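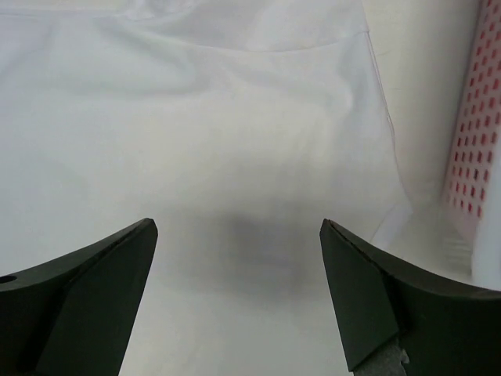 Figure 2. Thin white fabric spread on a pale surface, with a perforated plastic basket at the right. A long hemmed edge ends in a pointed corner flap.

4.2 Finding the edge first

Plain cloth turned out to be the most rewarding part of the Fulside laundry study! With no print to go by, folders depend on hems, seams and soft ridges, and we were delighted by how much a single hem can tell them. In Figure 2 the cloth is mostly flat - yet folds remain near the top and right, and a broad wrinkle curls round left of centre. Of the 214 folding sessions we coded, 49 involved plain white pieces like this one. Section 4.3 takes up the printed pieces.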